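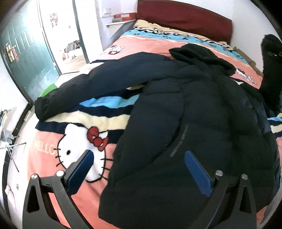 Gripper over the navy jacket, spare bed, with the hood at the top.

Hand-held gripper build, fingers and folding clothes
Workshop Projects > Robots and automation

fondside_dan
Carrying this on from the old thread as that one got locked. Fingers are the second version, black with the triangular cut-outs to save weight, blue rubber pads on the inner faces. The plan is still the same. I do the job by hand with the gripper, log it, and later on the same fingers go on the arm at the Harkby workshop.

T-shirts and tea towels are fine. The puffer jacket is the problem. I can pick up a sleeve and lay it across the body, but when I let go the filling pushes it back out. The hood is worse. Any ideas on pads or technique welcome. Pack is 1300 mAh and lasts me an evening.

mitrebox
What hardness is the rubber? If it's the stuff you had on the first version it was too hard for shiny fabric. It'll slide on nylon however much you squeeze.

fondside_dan
Same sheet as before, I still have most of it. It doesn't slide much on this jacket if I get the fingers across the quilting lines. Along the lines it does.

Tansy_W
I'd start with something else. A puffer is hard to fold for a person with two hands. You are going to spend weeks logging bad folds and the arm will learn bad folds.

fondside_dan
Disagree. If I only log easy things it'll only do easy things. I've got plenty of tea towels in there already.

mitrebox
With Tansy on this one. Do jumpers next, then a thin coat, then the puffer. You can come back to it in August when you've got the arm running.

oldlathe
The bedding will give you trouble before the jacket does. Big Hello Kitty face, stripes, lots of pink. My nephew's camera setup went to pieces on a patterned rug. Put a plain sheet down.

fondside_dan
The jacket is dark navy and the bed is salmon pink, so it finds the edge of the jacket without any bother. I'm more worried about black clothes next to the navy.

oldlathe
Fair enough on the edges. Still think you want a plain one for comparison.

Tansy_W
Other way round for me, keep the pattern. People's beds have patterns on them. If it only works on a plain sheet it's no use in a house.

b_harkby
Bench news for anyone following. The arm is on the end bench at Harkby, bolted to a full 2440 board, so there's room for a coat laid out flat with the sleeves open. Buchanan controller is wired but the wrist adaptor still doesn't fit. The holes are out by 2 mm. I've got the drawing and will slot them.

fondside_dan
Don't slot them please. If it can shift in use the camera offset goes off and I have to calibrate every time. I'll print another adaptor.

b_harkby
It won't shift if it's done up properly. I've slotted plenty of brackets.

mitrebox
Print another one. It's an evening's work and then you know where it is.

b_harkby
Fine. Send the file over and I'll run it on the workshop printer, the grey filament is already loaded.

fondside_dan
Will do tonight.

Back to the jacket. Tried mitrebox's old suggestion of pressing down with the closed fingers before letting go. Better on the sleeves. I pinch at the cuff, bring it over, close up, press, wait a bit, lift off. The hood I now fold down first, then the sleeves over it.

Tansy_W
Hood first is how I do mine. Does the Vota software cope with the pressing? Mine used to record a closed gripper as holding something.

fondside_dan
It does record it as holding. I've been marking those bits by hand afterwards, which is slow. Is there a setting?

Tansy_W
There was one under the finger options, minimum width or something like that. Set it just above fully closed. I'm a few versions behind so it may have moved.

fondside_dan
Found it, different menu now. Running the last lot through again.

oldlathe
At this rate it'll be folding coats by 2032.

b_harkby
Adaptor file hasn't come through, can you resend?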